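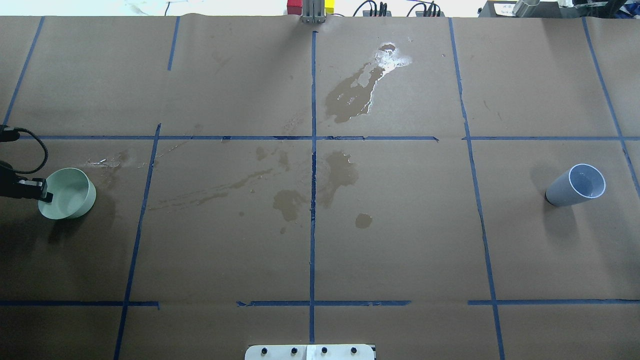 Can I put kraft paper straight on a wood dining table for a messy afternoon, or does it need something under it?

Put something waterproof under it. Kraft paper soaks through fast, and once it's wet it holds the water right against your finish.

That's the short version for anyone who lands here from a search. The longer story is below, and I'd love more opinions!

Posted by Ye-rin Hong

Hi all! I'm having my niece and a handful of her friends over in August for a painting and water play afternoon, and I want to cover the big table with brown kraft paper. I bought a roll (900 feet, don't ask, it was on sale and I got carried away) and a roll of blue painter's tape. My plan is to tape the paper off into sections so every kid has a space and nobody is elbowing anybody. There will be bowls of water. There will be cups. Things will get knocked over, I have met these children.

The table is a Radesberg, the long one with the oiled top, and it's the nicest thing I own. I did a little practice run on my kitchen counter with one sheet and half a glass of water, and the paper went dark and wrinkly almost right away. When I peeled it up the counter was wet underneath. So now I'm nervous. Is there a trick to this? Should I give up on paper and buy one of those wipeable tablecloths? I really like how the paper looks and I like that you can write names on it.

And a second thing — does painter's tape hold on kraft paper once it gets damp? Mine seemed to want to let go at the ends.

marlow_pots

Keep the paper, just don't make it do the waterproofing. I run a kids' clay table out of my garage and this is how I set it up.

First layer is an old flannel-backed vinyl tablecloth, flannel side down. It doesn't slide around and it's kinder to an oiled top than bare plastic. Pull it tight and clip it under the edge of the table. Then the kraft paper goes over that, long enough to fold down over the back and front so water doesn't run straight between the layers. If your paper is off a roll it'll want to curl, so roll it out curl side down the night before and put some books on it. You'll still get creases. I've never had a sheet go down without creases and I've stopped caring.

For the tape, stick it down while everything is bone dry and rub it hard with the back of a spoon. Run your long lines all the way over the edge of the table and stick the ends underneath. Short pieces that stop in the middle of the paper are the ones that lift, so if you want a line across, do it in one pull. Once the paper is soaked the tape will come up and take some brown fuzz with it. It's fine. Don't try to re-stick it, dry the spot with a rag and move on.

When something spills, blot it! Don't wipe. Wiping drags the water out into a long streak and roughs up the paper, and then you get little pills of brown fiber in the paint. I keep 2 old towels per table and lay one flat on the puddle, count to ten, lift. A puddle that's still sitting up shiny on top hasn't all soaked in yet, so get it while it's like that.

Also use wide, heavy bowls and only fill them an inch. I switched from tall cups to the low Isari bowls and mop up a lot less now. If the kids insist on cups (they will), put the cups on a tray.

One more for your oiled top: take everything off as soon as they leave, vinyl included, and let the wood air overnight. If any water did sneak under, you want it gone before morning.

tess in the valley

just use a shower curtain liner lol. 570 birthday parties later (feels like it) and my table is fine

Ye-rin Hong

Thank you both!! Marlow, I had the vinyl cloth in the closet this whole time, under the Bang picnic blanket I never use. I'm going to do the flannel side down thing and tape over the edges. Tess, does the liner slide? Mine is pretty slippery, and I can picture the whole lot going onto the floor with a bowl of blue water on top.

tess in the valley

it slides a bit. clothespins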